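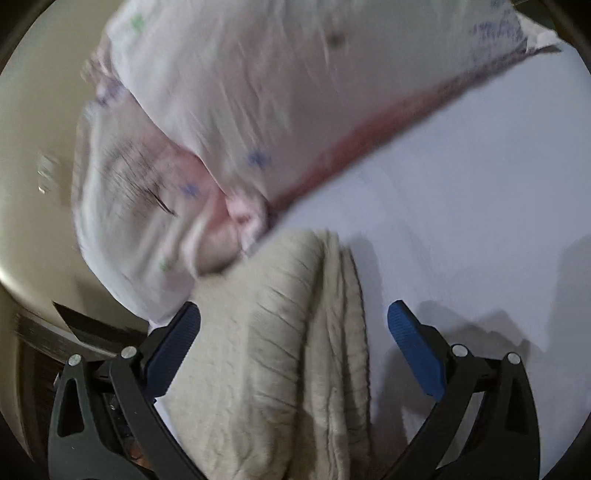 Fig. 1: Printed fabric above a folded beige cloth on a white sheet

Hello Next Door: What People in Udberg Know About Their Neighbors
Project report by Hatem Metwally

Why I picked this

I grew up in a house where the closest neighbor was a field. Then I moved into the Murner building for school, and within a week I knew what the man upstairs sang in the shower (all of it, including the guitar solos). I had never seen his face. How can you know someone's favorite songs and not his name? That question turned into this project, and I loved working on it much more than I expected to!

What I did

I delivered a one-page questionnaire to 511 apartments in three buildings: Murner, Benjelloun and the older block at the end of Udberg Lane. It asked how many neighbors on your own floor you know by name, whether you have ever borrowed something, what bothers you most, and how you deal with it. The last question was just an empty box that said "Tell me a story." People could drop the sheet in a box by the mailboxes or answer online through Pastport, the class site where our local history projects are kept.

I got 248 answers back. Six were blank or only had the first line filled in, so I worked with 242.

What people told me

Noise was the top complaint in all three buildings. I had guessed loud music, but the noise people wrote about most was furniture. Chairs, mostly – dragged across a bare floor right when you are falling asleep. After that came doors, then dogs, then cooking smells, and then a long tail of things I would never have thought of. One person is bothered by a wind chime. Another is bothered by a neighbor who waters her balcony plants at 6 a.m. and lets it all drip down onto the balcony below.

The borrowing question was the most fun to read. Eggs, a ladder, a bike pump, jumper cables, a cake pan that has been gone for two years and is "basically theirs now." People who had borrowed or lent something also tended to know more names on their floor. I can't say which comes first, and I would like to look at that again.

Benjelloun had the friendliest stories by far. It has a bench beside the front door, and it kept showing up in the story box. People wait there for rides, sort their mail there, and end up talking. Murner has a nicer lobby with no place to sit.

How people handle trouble

Most said they do nothing and hope it stops. Next came the note on the door, and I collected some wonderful wording: "To whoever owns the drum, we are also home." Knocking and talking came last, but the people who did it were mostly glad they had.

What I would change

My question about names was too vague. Does a first name count? What about "the dog lady"? I would also bring the sheets around in September, when new people move in, and again in spring to see what has changed.

I did finally meet my upstairs neighbor, by the way. He filled out a sheet and wrote that the person below him types very loudly.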